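Garkance Open Box Shelf: Frequently Asked Questions
Last updated Jun 9, 2021

What is the open box shelf for?
It holds small white parts and fittings that get lost in a deep drawer. The front has no door, so you can see what is inside and reach it with one hand. People use it in workshops, utility closets and laundry rooms.

Can I keep ring-shaped parts in it?
Yes. Rings can lie flat or stand on edge. If they stand on edge, set them close to a side wall and leave the middle clear so you can get your fingers in.
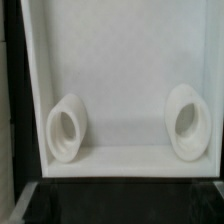 Two white rings on the floor of the box, one toward each side.

White parts are hard to see in a white box. Is there another color?
The Tetcombe size comes in gray as well as white. The Bouvier size is sold in white only. Some customers put a sheet of dark paper on the floor of the box.

How do I clean the walls?
Take everything out first. Wipe the back, then the sides, then the floor, with a damp cloth and a little dish soap. Dry with a clean towel. Do not use scouring powder, which leaves dull patches on a matte finish.

Marks near the front edges come from hands and sleeves. A soft pencil eraser takes off most of them.
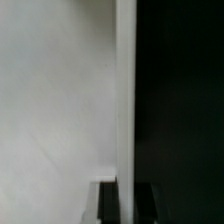 Can two boxes be stacked?
Stack them no more than two high, and only if they are the same size. Put the heavier parts in the lower box.

Do you sell the Gusier divider separately?
Not at present. We stopped selling it in December and will update this page if it comes back.

Who do I contact about a damaged box?
Write to Océane Bélanger in customer service. Include your order number and say which panel is damaged.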